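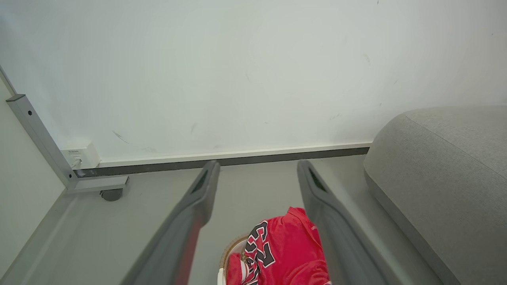
January 15, 2024

Back at the bench after the walk, boots still by the radiator. Saadet Duman came along this time (her first!) and we did the long loop from Clirholm chapel down to the old harbor, 62 minutes with the stop for prayers.

Things to sort before the next one. The portable speaker is hopeless outdoors. I'd set it to 40 percent, thinking that was plenty, and the back of the group missed the whole reading – wind straight off the water. Saadet thinks we should skip it and have people stand closer, and she may be right, but I want one more go with the foam cover on the mic.

Hymn sheets: printed about 300 in September and they're already going soft at the folds. Tried 2 of them in the laminator this afternoon. First one bubbled, second came out fine on the lower heat setting. Will do the rest that way, a few at a time, so the rollers can cool.

The folding lectern wobbles on gravel. Wider feet? There's a strip of oak left over from the Pretik chapel shelf that might do. Need to measure the hinge side first – I wrote it down somewhere and can't find it.

Ask the Druseo parish if they still want to join us, and whether their hall has a kettle.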